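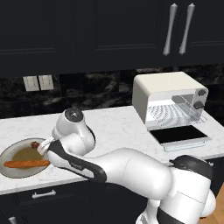 Success rates from simulated kitchens are easy to inflate, and most of the inflation comes from the check, with the policy having little to do with it. Vaswood's stock grasp check asks one thing: is the gripper near the object? Look at the arm over the plate. The white end is right beside the small red and brown item at the back, and from that view I couldn't tell you whether it has hold of it. The stock check would call it a grasp. Here's how I replaced it for our toaster oven tasks.

Step 1. Fix the seed. Put seed = 2444 in the run file and restart Vaswood completely. Reloading the kitchen from the menu is supposed to do the same thing. I've never seen it do so.

Step 2. Log contacts for each finger separately. In Mota, open the contact settings and switch off "merge hand contacts". You want a line per finger per step, with the name of whatever it's touching.
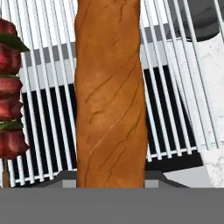 Once you have two streams of contacts, require both fingers to report the same object for 20 steps in a row. One finger brushing past doesn't count. Neither does one finger on the food and the other on a rack wire, a combination the merged log scores as a perfect grasp.

Step 3. Add a lift test. After the contact test passes, command a small move straight up and compare the object's height before and after. If the hand went up and the food stayed put, mark the attempt failed. Don't let the planner quietly retry, or your numbers will be a blend of first and second tries.

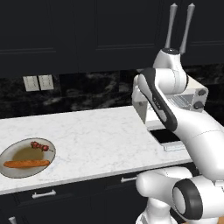

Do I need the lift test if the contact test is already strict?
Keep it. Contact solvers in simulation will happily report firm contact on something that's sliding out of the fingers.

Step 4. Check the arm against the oven as well. Trillard's planner treats the door as part of the oven body by default, so touching it isn't flagged. Split the door into its own collision group, then log every contact between it and any link of the arm.

Step 5. Rerun your old episodes through the new checks before you train anything else. Efraín Pacheco did this on the Famivcombe set in June and 37 episodes went from success to failure. That's the same policy and the same motions – only the scoring changed.
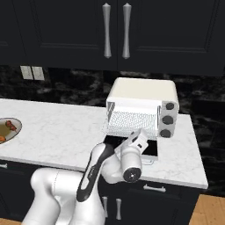 Should contact with the oven end the episode?
Log it and let the run carry on at first. Once you know how often it happens, set a force limit and fail anything over it.

Keep the old score in the results file beside the new one. When someone quotes you a high success rate, ask which of the 2 columns it came from.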